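12 July 2024

Sourdough log, batch 64 (yes, still the rye hybrid). Fung-ping Wei asked me to write these up properly so the rest of the bench can follow along, so I'm going to try to use full sentences this time!

Starter came out of the Giler proofing box looking great, domed on top and smelling like green apples. Last week's was closer to nail polish remover, which I blame on skipping a feeding. I mixed 700 grams of flour with the usual water and let it sit before adding salt. The new sack from Tuditz drinks a lot more than the old one did, and the dough felt like modeling clay until I worked in an extra splash. I didn't weigh the splash. I know, I know.

Second fold went much better than the first. It finally stretched without tearing, and I got a nice windowpane on one side of the lump (the other side still had a dry patch in it, which I pinched out and threw away). I've been going back and forth on whether the long rest does anything for a dough with this much rye in it. Fung-ping says yes, I say maybe, and the spreadsheet says we need more loaves.
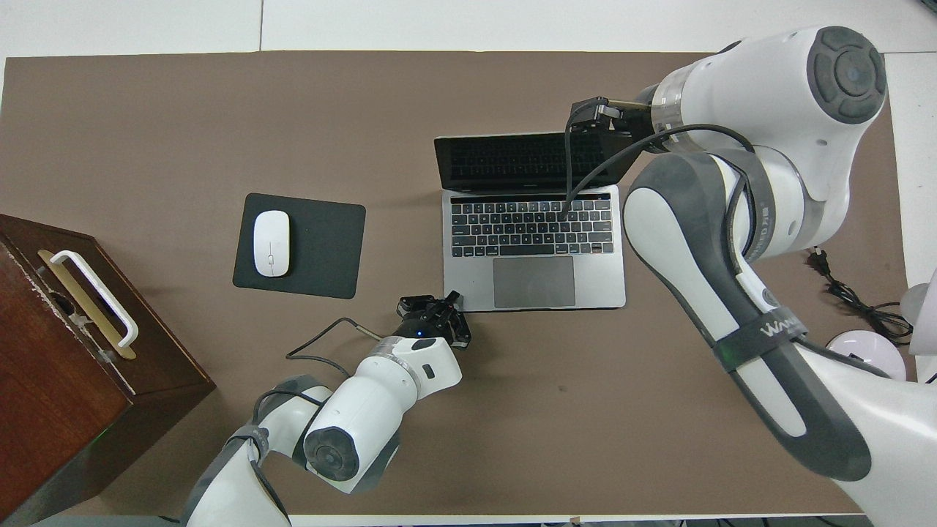
*Laptop and mouse, brown table.*

About that spreadsheet: I merged the two tabs, so if you're looking for the spring batches, scroll down. Crumb scores are in the same column as before. I also fixed the hydration formula, which was counting the starter's water twice and making us all look very brave. Batches before 40-something may still be off, so please don't quote them to anyone at Boonchu until I've gone through them.

Shaping: two loaves, one round and one long. The round one stuck to the basket liner and I said some things. More rice flour next time, and get it into the seams of the cloth too. The long one dropped out clean and took a score down the side like a dream.

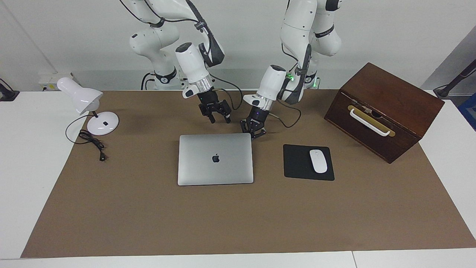
Baked the round one first with the lid on, then off until the crust was the color of a chestnut. It spread more than I wanted and opened at the bottom instead of along the cut, so I'm calling it underproofed. The long one had another stretch on the counter while it waited its turn, and wow, what a difference! Good ear, even crumb, a little gummy right in the center, but I cut it too early (couldn't help it, it was lunchtime).

To do:

- feed the starter tonight, and again before leaving tomorrow
- try the Burkach whole rye at a smaller share
- wash the liner, no soap
- weigh the splash

If the next few behave, I'd like to have the recipe settled by September. The heel of the long loaf is in the bread bag if anybody wants it with butter.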